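Why Does a Drawer Slide?

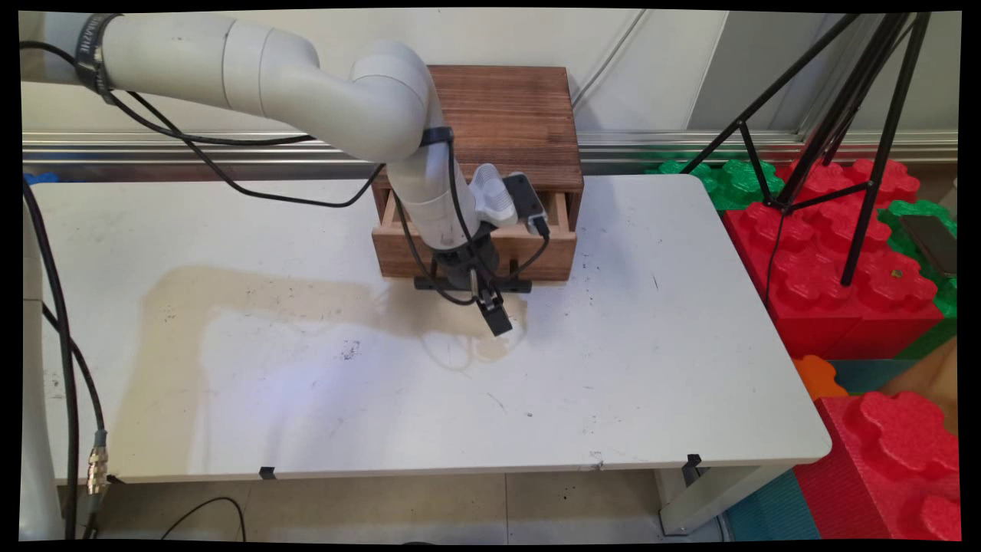

A small wooden chest of drawers with its front drawer open just a little.

Have you ever pulled open a drawer to look for a pair of socks and wondered how it knows which way to go? It can't wander off to the left or tip over sideways, and there is a good reason for that — it lives inside a box that is only a tiny bit bigger than itself!

A drawer is really a box without a lid. The chest around it is called the carcass (a funny word, I know), and inside many carcasses there are two strips called runners, one on each side, for the drawer to slide along.

Now, when two things rub together we get friction, and friction slows things down. My neighbour Ankica Halilović has an old chest with a drawer that always sticks in July, when the air is damp and the wood swells up. She rubs a candle along the runners and off it goes again, as smooth as you like.

Look closely at wood and you may spot wavy lines, called the grain. They show how the tree grew, and you can still see them when the wood has been stained a reddish brown.

Something to try at home: slide an empty matchbox open and shut, slowly. Then put a few coins in the tray and try again. Does it feel different?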